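Schema changes move to a reviewed queue

Starting in May, changes to the shared data model at Netberg will go through a review queue before they are merged. Until now, any team with write access to the schema repository could add a field or rename a table and let the nightly build sort out the rest. That worked when the model had 64 entity types. It now has 394, and the last two renames broke reports in parts of the company that had never heard of the tables involved.

The queue is simple. You open a change request in Paltgate as before, but you also fill in a short form listing which services read from the entity you are changing. If the list is empty, say so. A reviewer from the data platform group will look at it within 2 working days and either approve it or send it back with comments. Additive changes, such as a new optional field, will usually be approved the same day.

Renames and deletions take longer. For these we now ask for a deprecation period of one full release. The old name stays in place as a view, reads from it are logged, and the view is dropped only after the log has been quiet for the whole release. The Plisberg office has been working this way with the billing tables since last year, and the templates we are using come from them.

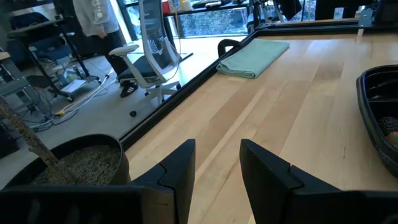

Two replies to the draft came in from the Plisberg side. The first said the form should be filled in by a script, as most people will guess at the list of readers and leave out the batch jobs. The query logs already hold that information, the reply went on, and a first version of the script could be built from them without much trouble. The second reply asked for the view step to be skipped on tables with no rows.

We agree with the first point. A script that reads the query logs and fills in the list is in testing and should be in the repository before the queue opens. It covers scheduled jobs that ran in the past month. Jobs that run once a quarter or once a year will still have to be added by hand, so please check your own.

On the second point we are leaving the rule as it is for now. Several empty tables are used as templates by the import tool, and dropping one of those stops an import just as surely as dropping a full one.

Falcão, the reporting tool, keeps its own copy of the model and is not covered by the queue. Its copy is refreshed at 6 a.m. and holds almost 2,000 saved queries that refer to columns by name. If your change touches a column used there, the build will print a warning with the query names. The warning does not block the merge, but the owners of those queries need to hear from you before it goes in.

Open change requests do not need to be filed again. Those without a form will be moved to the end of the queue — add the form and they go back to their original place. Questions can go in the schema channel or in the comments on the draft, which stays open until the end of the month.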